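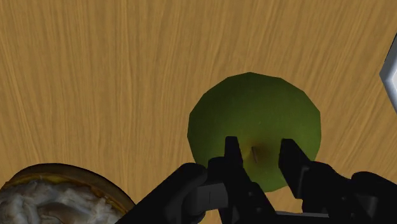
Jailson Falcão
Moderator, Backyard Fruit & Preserving board

Thread: Green apples for jelly, when do you pick??
Posted 2026-05-28

Righto. Splitting this off from the chutney thread before it gets buried. Question is when to pull green cookers off the tree if you want them for jelly and not for eating. I've always gone early, hard as rocks, sour enough to make your eyes water. Sets like a dream. Mum did it that way, I do it that way. But got told last week I'm wasting fruit. Thoughts?

Mine are Grannies mostly, plus one old tree down the back fence that came with the house, no idea what it is. Green, sour, keeps for months in the shed.

---

bilura_bec
Member

Early for jelly, yep. More pectin. Once they start going yellowish it drops off and you're boiling forever. I do quarter them, skins cores the lot, cover with water, simmer till mush, drip overnight in an old pillowcase. Don't squeeze the bag!!

---

Gleice Leite
Member, Jastham

Was me who said wasting fruit lol. Stand by it. You pick at golf ball size you get half the juice and it tastes of nothing but sour. Wait three more weeks. Flavour is miles better and the set is fine if you chuck a lemon in.

---

Jailson Falcão
Moderator

Not golf ball size. Who said golf ball. Tennis ball, bit under.

And lemons are a dollar fifty each here at the moment so no thanks

---

oldmate_kev
Member

squeeze the bag. life's too short. cloudy jelly tastes the same

---

bilura_bec
Member

Kev no

---

tarnya62
Member

What sugar ratio is everyone on? My book says 400 g to 500 ml juice and it comes out way too sweet for me. Went down to 341 last batch (ran out, that's what was left in the bag) and it set anyway, bit softer. Had it on pork, bloody good. Would it keep tho?

---

Gleice Leite
Member, Jastham

Tarnya lower sugar wont keep as long once its open, fridge it. Mine's always in the fridge anyway, shed gets too hot over summer.

Back to the picking thing. Cut one open and look at the pips. White = leave it. Starting to go brown = go. That's all you need, forget the calendar.

---

Jailson Falcão
Moderator

Pips are for eating apples. For jelly I want white pips, that's my whole point. If they're brown they're going in a crumble.

Agree re fridge.

---

pruner_dan
Member

Sort of with Gleice on this. Did a side by side in autumn, same tree, one lot picked hard and one lot three weeks on. Same pot, same sugar. Early one set firmer, could of cut it with a knife. Later one wobbly but tasted like apple. Missus liked the late one, I'd call it a draw.

Tree's an Azevedo seedling from a bloke at the markets, so ymmv. Never seen the name anywhere else.

---

bilura_bec
Member

Mix them? Half early for the set, half later for flavour. Freeze the early ones chopped till the rest are ready. I do that with quinces and it works fine.

---

oldmate_kev
Member

can you freeze them whole

---

bilura_bec
Member

You can, but they're a pain to cut after. Chop first. Doesn't matter if they brown, the jelly goes pink anyway.

---

tarnya62
Member

Mine never goes pink?? Always a sort of weak tea colour

---

Gleice Leite
Member, Jastham

Longer boil gets you more colour, Tarnya. Also depends on the apple, my Grannies come out gold whatever I do. Neighbour puts a handful of crab apples in and hers is ruby. Cheating if you ask me.

---

pruner_dan
Member

Anyone using the Brillitz jars? Lids popped on 2 of my 12 and I followed everything. Going back to reusing the old pasta sauce ones at this rate.

---

Jailson Falcão
Moderator

Dan start a new thread for jars pls, there's an old one as well, 194 replies, mostly arguing.

Bec's freezer idea, giving that a go next season. Will do half and half and a straight early batch next to it. Codling moth got a heap of mine this year so the banding goes on in August and we'll see what's left to pick.

Still not buying lemons.

---

Gleice Leite
Member, Jastham

I've got a lemon tree you stubborn thing, come get a bag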